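Osvaldo Honorato did the first tests of his bathroom-cleaning robot with a broom handle and a bucket in the shared workshop at Skurstead. The bucket was no help, he says.

"A bucket is round and it stays where you put it. You get nothing back from it. A toilet bowl slopes away under the brush, and the arm has to follow the slope or it just stalls."

He moved the work into a real bathroom in April. The arms and grippers were bought. What he and Mirta Bravo have built is the software that decides how hard to push, plus a pile of brackets and cable guides made at the workshop.
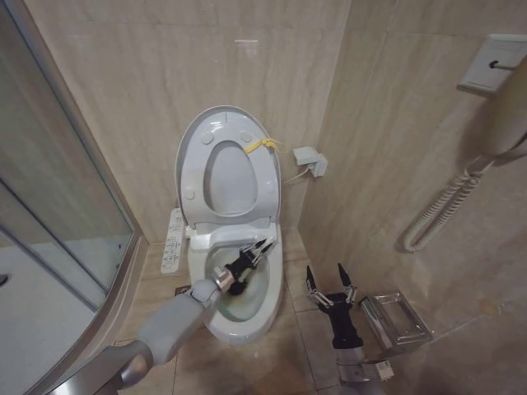
"Grip was the first problem," Honorato says. "A brush handle is thin and it wants to twist. We went through 16 versions of the grip settings before I was happy, and I'd still change the last one. Too tight and the handle turns when the brush meets the side. Too loose and you lose it."

The log now runs to 242 attempts. He counts 97 of them as good, meaning the brush reached under the rim all the way around and came out without being dropped. Most of the others ended when the software stopped the arm for pushing too hard.

He is happy with that limit and has no plans to raise it. "It's porcelain. I'd sooner have it quit early."

Glass is next on the list. The depth camera reads straight through a clear shower panel and reports the wall on the other side, so for now the position of the panels is typed in by hand.

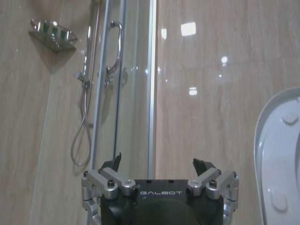
Bravo would put the glass off for a while. Her view is that seven good brush runs in a row should come first, and so far the best they have managed is four. Honorato agrees with the number but wants to do both at once.

"We argue about it most evenings," he says. "She's usually at the keyboard, so she usually wins."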